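Failed SSH logins every few seconds on a small lab server, is this an attack?

Asked by Albertina Meireles
Tags: ssh, logs, firewall, brute force

I look after one Linux server for a small workshop. It stores our recordings and a few people log in to it from home. In February I started reading the auth log properly and found 1567 failed login attempts in a single night, nearly all for root, admin, test and similar names. They came from 197 different addresses. None of the user names belong to us, except that "backup" was tried and we do have a backup account.

The server is reachable on port 22 because the router forwards it. Passwords are on. I installed a tool that bans an address after five failures, but the attempts keep coming from new addresses. The recording machine at the bench is on the same network, with no firewall of its own, so I'm worried about that too.

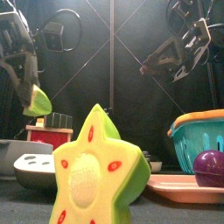
The bench, with the star fruit and the lime wedge.

My questions:

1. Is somebody after us in particular?
2. Is banning addresses enough?
3. How do I check that none of the attempts got in?

The router is a Vokmont, the model our provider supplies. I can change port forwarding on it but not much else.

3 answers

Answer from Heloísa Lacerda (accepted)

No, it doesn't sound targeted. Any address with port 22 open gets this. Scanners go through whole ranges and try the same list of names everywhere, and "backup" is on most of those lists.

Banning addresses keeps the log shorter. It won't save you if one account has a weak password, as each new address gets five more guesses. Turn passwords off and use keys. Do it in this order:

Make a key pair on each person's own computer and copy the public key to the server. Log in with the key from a second terminal and leave the first one open. Then set PasswordAuthentication no, KbdInteractiveAuthentication no and PermitRootLogin no in sshd_config. Run sshd -t to check the file before you reload the service. Some distributions keep extra files in sshd_config.d that override the main one, so run sshd -T afterwards and look at what it reports.

For question 3, search the log for "Accepted" and go through every line. You should recognize each user, and the address should be one your people use. Run last as well. Then look at authorized_keys for every account, including backup and root, and at the crontabs. If the backup account only runs jobs locally, give it nologin as its shell.

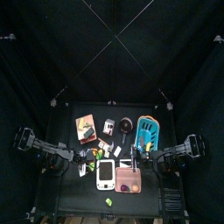 The recording machine is a separate matter. If the router forwards only port 22 to the server, the scanners can't reach it directly over IPv4. Check whether the provider also gives you IPv6, and whether the router blocks incoming connections on it. Anyone who did get into the server could reach the other machine from there, so put a host firewall on it and allow only what it needs.

Better still, close the forward and have people come in through a VPN. WireGuard on the server is enough for a group your size. You would forward one UDP port and the log would go quiet.

Answer from rocha_net

Change the port. I moved mine to a high one and went from 567 attempts a day to almost none.

Comment from Heloísa Lacerda: Fine for less noise, but do the keys first. A full port scan will still find it.

Answer from Mider

Agree with keys. Also set MaxAuthTries to 3 and use AllowUsers with the names you need. If you keep the ban tool, put your own home address on its ignore list. I locked myself out for 100 minutes once and had to wait for it to expire.

Comment from Albertina Meireles: Keys are on and passwords are off. Every "Accepted" line was one of us. Backup had an old key in it that I couldn't place, so I removed it and the nightly job still runs. Will try WireGuard next.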